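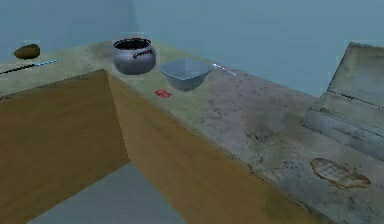
A rendering of a kitchen counter with a mottled stone-like top and wood-grain cabinet faces.

The author of "The Flellby Blocks" worked on the book for most of a decade before a publisher took it. The history of a public housing project and the town that built it came out in April from Nilerwood, a small press with a short list in architecture and planning. The first printing was 2,000 copies.

The author, a former building inspector, agreed to talk by phone on the condition that the interview stick to the book. "I'm not interesting," the author said. "The drainage reports are interesting."

Flellby was laid out on low ground east of the old rail yard in Warnoria. The plan called for 1,000 apartments in long, parallel buildings. In the end 325 were built, and the rest of the site was graded and left. The book spends four chapters on how that happened and two on the people who moved in anyway.

"Most of what had been written before treated it as a design failure," the author said. "Ugly buildings, so people were unhappy. I'd been inside a lot of those apartments for work. The rooms were a decent size. The windows faced the right way. What was wrong was that the bus stopped running out there after the second year and the grocery store in the plans never got a tenant."

The research started with a box of meeting minutes the city was about to throw out. From there the author moved on to permit files, tenant newsletters and the records of the housing office, which had been stored in no particular order. Some 200 former residents answered a letter asking for their recollections. A few sent floor plans they had drawn from memory, with the furniture marked.

"The drawings were very accurate. One woman had the kitchen down almost to the inch. She remembered which drawer wouldn't open if the oven door was down. The architects' drawings have that same kitchen and you can see the conflict right there on the sheet. It went through three reviews."

The kitchens come up often in the book. An early version had a solid partition between the stove and the table, and tenants in the first building asked for it to be taken out. The housing office said no twice, then allowed it for anyone who would pay for the work. The letters on this run to 60 pages, and the author quotes them at length, maybe at too much length. The publisher wanted the chapter cut in half.

"I gave up a third of it. I wanted readers to see how long it takes to get an answer about a wall."

Readers looking for a villain will find the book slow going. The lead architects appear mostly through their memos, and they come off as tired people working with a budget that kept shrinking. Asked if that was too generous, the author took a while to reply.

"They signed off on the ground floor when they knew about the water. I say so in chapter five, with the dates. I don't think I needed to call them names on top of it."

The last third covers the years after the city handed the buildings to Jaidee, a management company that lasted through one contract. Those records are thinner, and the author relied more on residents' accounts. Where two people remembered an event differently, both versions are printed.

Two of the original buildings are still occupied. The author went back while checking the proofs and found that the low end of the site had been fenced. A sign on the fence gave a number to call about future development.

"I called it. It rang for a long time."

The next project is a shorter book on the rail yard, using some of the same files. There is no contract for it yet. "The Flellby Blocks" is available in paperback from Nilerwood and can be ordered through most bookstores.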